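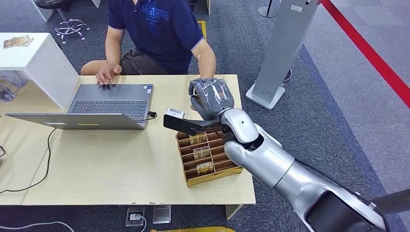 Page last changed: December, 16:40

Notebook, paper conservation workshop
Entry 277 — Turko parish registers, washing and deacidification

Work continued on the second volume of the Turko registers. The gathering now in hand has 12 leaves, of which two carry iron gall ink heavy enough to have cracked the paper along the downstrokes. These two leaves have been set aside and will not be washed with the others until the bathophenanthroline test has been repeated. The first strips gave a faint pink at the edge only, and the reading is not considered reliable.

The remaining leaves were surface cleaned with grated vinyl eraser and a soft brush, then floated in deionised water on polyester web. Discoloration came away mainly in the first bath. The second bath was left nine minutes longer than the treatment sheet allows, owing to a fault with the timer, and the sheet has been corrected to show the true figure. No movement of the red ruling was observed.

Alkaline bath: calcium hydroxide, prepared from the Stovik stock. The pH at the start was lower than expected. The bottle had been opened in the summer and should be discarded. Colleagues are asked to write the opening date on the label.

Drying was between wool felts under light boards. Leaf 9 has cockled at the gutter, where an old paste repair remains in place. It is proposed to remove the repair with a methylcellulose poultice and to replace it with the thinner Fu tissue — the heavier weight used on volume one is now thought too stiff for this paper.

The Mirnent reading room has asked for both volumes in a single box. This is not advised while the boards of volume one are detached.

Outstanding: repeat ink test on the two leaves set aside; order wheat starch; enter the fold measurements in the treatment record; find the missing weight from the small press.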